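3.2 Surfaces used for folding

In none of the Kandano homes was there a table kept for laundry. Clothes were folded where there was room, and in most cases this meant the bed. We therefore treat the bed as a work surface and record it in the same terms as a table: the area left free, the layers of fabric under the work, and the objects pushed to the margins. Drawers, shelves and ironing boards are covered in Section 3.4.

The layers matter more than we expected at the design stage. A made bed usually carries a bedspread or sheet, one blanket laid over part of it, and at least one cushion. The blanket, where present, is the layer on which folding takes place. Residents tended to work near its middle and to leave the edge of the bedspread for items waiting to be handled or already done. Printed blankets with regular bands were common in the sample.
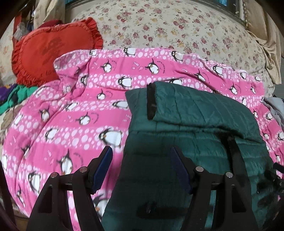 Coding was carried out at the level of the garment. For each item we recorded the type, the surface, the number of folds, and the final position relative to the person folding. The full set comprises 696 items. Two coders, Marcelino Seixas and Marin Pavlović, worked through it independently using the Wedgate scheme with 8 fold classes. Disagreements were settled by joint review. The most frequent source of disagreement was the status of sleeves, which one coder counted as a separate fold and the other as part of the first body fold. The rule adopted was that a sleeve counts separately only when it is moved on its own.

3.3 Padded outerwear

Quilted jackets were set apart from the other upper-body garments after the pilot. They differ from shirts and sweaters in three respects that affect the coding. The filling resists a sharp crease, so that the fold line is a broad curve and its position has to be estimated. The horizontal stitching offers a set of preferred lines, and a fold made along a seam holds better than one made across a filled channel. Finally, the outer fabric slides – on itself and on the bedding – and a folded jacket may open again while the next garment is being picked up.

The third point explains why we record the state of a padded jacket at two moments, on release and at the end of the session. For shirts the two values almost always agree. For jackets they often do not, and a single value would overstate how compact the finished stack is. A jacket which has opened by less than half a panel is still coded as folded. Beyond that it is coded as relaxed.
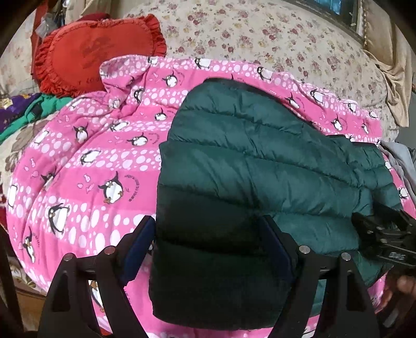 Figure 4. Quilted puffer jacket folded on the bed blanket. The horizontal channels run across the garment; a red heart-shaped cushion and a pile of clothing lie beyond the work area.

Of the 50 padded items in the set, most were folded with the back panel facing up and the collar or hood away from the person. This orientation hides the zipper and gives a smoother top surface for stacking. It also leaves the thickest part of the garment at one end. Residents dealt with the uneven height in different ways. Some tucked the hood under the back panel before the first fold, some pressed it flat with the forearm, and others left it and placed the jacket last, on top of everything else. We do not rank these methods. The scheme records only whether the hood was moved before, during or after the body folds.

Color was noted but is not used in the analysis. Dark green and teal fabrics in particular were named differently by the two coders depending on the light in the room, and the two labels were merged before the counts were made. Shadow caused a related problem. Where the lower part of a dark jacket was shaded, the hem could not be located with confidence, and the fold class was assigned from the upper part alone.

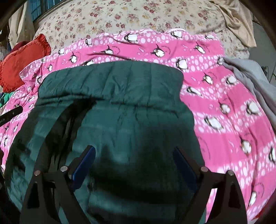

Straps and loose sleeves required a separate rule. A sleeve lying diagonally over the body is coded as open if its cuff extends past the side seam, and as closed otherwise. Where a strap and a sleeve could not be told apart, the field was left blank. Blank fields occur in 5 items, all of them dark padded jackets, and these items are excluded from the sleeve counts reported in Section 4 but kept in the totals.

Items at the margins of the bed were coded once per session. Cushions were moved in some homes and left in place in others, and their presence reduces the free area mostly at the head or along one side. Piles of unsorted clothing have a larger effect, as they change in size while the work goes on. In the Miranda subset the pile was measured only at the start, and its later size is not available.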